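Ticket: Setup check rejects runs, "bin order not confirmed"
Product: Lurkum 3 station software
Site: Drerthorpe, sorting bench
Opened by: Yaw Ayaaba
Priority: normal
Status: closed, August 2020

Yaw Ayaaba, Drerthorpe
We sort mixed snack packages into three bins with a single arm and a two-finger gripper. Each bin has a mark in black marker on the front: triangle on the left, square in the middle, circle on the right. The operator sets the item pile in front of the bins, confirms the layout on the station screen and starts the run.

After the last update the setup check refuses some runs at the end with "bin order not confirmed". The picks are fine and the items go into bins. The run is still thrown out of the accepted set. We have submitted 2,271 runs and 2,149 are accepted. I have read through the rejected ones and I can't find a sorting mistake that matches the message.

We follow the Todis bench rules, printed copy, taped up next to the station. Rule 9 says "bins in fixed order, marks facing the operator, layout confirmed before first motion." As far as I can tell we do that.

Please tell me what the check looks at.

Lurkum support
Thanks. Please send the following:
- the station log from one accepted and one rejected run
- the revision number at the bottom of your bench rules
- how the operator confirms the layout, step by step
- whether bins are ever lifted off the table between runs

Yaw Ayaaba, Drerthorpe
Logs attached. Revision at the bottom is 2, April. Bins are lifted off to be emptied at the end of every run and put back by hand.

Confirming the layout: operator puts bins back, puts items down, moves the arm to the start pose, presses Confirm, presses Start. On busy shifts people press Confirm while the other person is still putting items down. I didn't think that mattered.
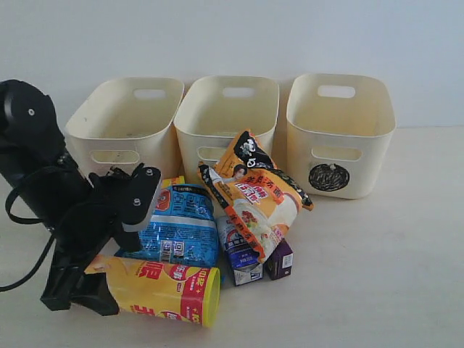
The start pose is to the left of the pile on our bench. We picked it so the operator can reach the items from the right side without going past the arm. If support thinks that is a bad position I would like to know, because the rules only say "clear of the bins" and two of my operators read that differently.

Lurkum support
We compared the two logs. In the accepted run, Confirm comes after the last change to the table. In the rejected run, Confirm comes first and the table changes 14 seconds later. The check treats any change after Confirm as an unconfirmed layout, and the message it gives is the general one. It doesn't mean the bins were in the wrong order. We agree the wording is poor and have passed that on.

Revision 2 of the bench rules doesn't cover this. Revision 3 does. Under revision 3 the sequence is:

1. Arm in start pose and stopped.
2. Bins back in place, triangle, square, circle from left to right, marks to the front.
3. Items down. Hands off the table.
4. Confirm.
5. Start, by the same person who pressed Confirm.

If anything on the table is touched after step 4, go back to step 1.

On the start pose: left of the pile is acceptable if the arm is stopped before anyone reaches in. "Clear of the bins" means no part of the arm or gripper is above a bin rim or between an operator and a bin they have to lift. Hanging cable counts as part of the arm.

Yaw Ayaaba, Drerthorpe
OK, that explains most of it. We ran the new sequence for a full shift and the message came up once. That one was ours, somebody straightened a box after Confirm.

Second question while the ticket is open. We get a different warning, "release height", on small cartons. It doesn't reject the run, it only flags it. Our habit is to bring the carton over the bin upright, go down until the fingertips are below the rim and open there. One of the operators came from the Liepiņa bench and was taught to open above the rim. Which one is correct? 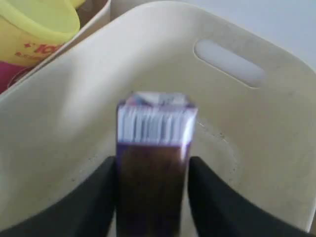
Larger foil bags don't give the warning either way, so I assume it depends on the size class set for the item. Both habits are in our accepted set at the moment, and I would like to write one of them down and stick to it.

Lurkum support
Below the rim is correct for rigid cartons. Above the rim is allowed for soft packages. Liepiņa was on revision 1 when that operator was trained, and revision 1 had one release rule for everything.

The warning compares finger height at opening with the rim height stored in the station settings. Please check that value. If the bins were swapped for a different model and the height was not updated, you will get the flag on good releases.

Yaw Ayaaba, Drerthorpe
Rim height was still the value from the old bins. Measured all three, entered the new number, restarted the station. Repeated the small carton picks with one operator. 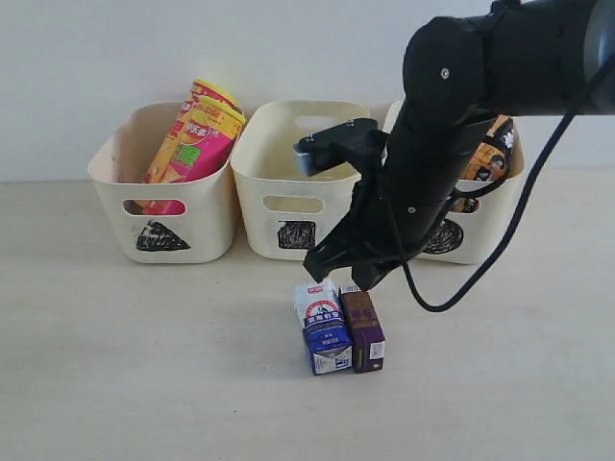

Small carton check after the settings change: gripper above the upright cartons, marked bins at the back.

No release height flags on that set. Over 1,099 of our earlier runs carry the flag. Do we have to redo them?

Lurkum support
No. Run "Recheck flags" from the maintenance menu with the new height stored. It reads the recorded finger positions again and removes the flag where the release was within the rule. Runs that keep the flag after that should be looked at one by one. Don't clear them in bulk.

The runs rejected for layout can't be recovered this way. Leave them out.

Yaw Ayaaba, Drerthorpe
Recheck done. Most flags gone. The ones left are releases above the rim with cartons, all before we had this conversation.

Changes made at our end:
- Revision 3 printed and put up, revision 2 taken down.
- Rim height added to the checklist for changing bins.
- Bin marks checked at start of shift, redrawn if worn.
- Same person confirms and starts.

You can close it.

Lurkum support
Closing. Root cause: bench rules one revision behind the station software, and rim height not updated after a bin change. The message text for "bin order not confirmed" is tracked separately.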